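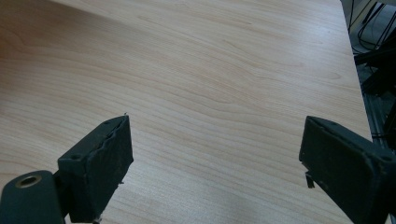
One of the tabletops at Birkness, light wood-grain surface.

Table Assembly and Finishing Assistant (part-time)
Birkness, Milell workshop

Birkness makes and refinishes tables for offices, libraries and schools. We need two people for the finishing room at our Milell workshop, starting in August. The job is part-time, 20 hours a week, mornings only.

What you will do

Most of the work is getting tops ready to leave the building. You will wipe down each top, check the surface and the edges under the overhead lights, mark any scratch or dull patch with tape, and pass the marked ones back to the bench. Tops that are clean get their legs fitted and are wrapped for delivery.

Grain matters here. Many of our orders are for matched sets, and customers notice when one table has tight straight lines and the one beside it has wide loops. You will lay tops side by side and sort them so that a set looks like a set. We will show you how to do this, and it takes a few weeks to get quick at it.

Our largest order this year is 466 tables for Mitsotakis-Vlachou. A full-size top is heavy and always moved by two people.

What we are looking for

Good eyesight for small marks, with or without glasses
Able to stand for most of a shift and lift your share of a two-person load
Comfortable using a tape measure, a cordless driver and a hex key
Able to read a job sheet and fill one in so the next person can follow it

Experience in a furniture shop is useful but not required. Two of the people now on the bench came from kitchen work and one from a print shop.

What we offer

Paid training from the first day
Work shoes and gloves, or up to $200 toward your own
Free parking behind the building
The chance to move to bench work after your first year, if a place is open

The finishing room is heated in winter. It is not air conditioned, and it gets warm by late morning in summer. Shifts run from 7:00 a.m. to 11:00 a.m. The bus to Ballis stops across the road.

How to apply

Send a short letter or a resume to Loukia Mavromatis at the Birkness office, or drop one off at the front desk before noon. Please include a phone number and the best time to call. If you have worked with wood before, at home or for pay, say what you made or repaired.

Interviews are held at the workshop with Charalambos Lambrakis, who runs the finishing room. Expect to be asked to look over a tabletop and tell him what you find. Wear closed shoes.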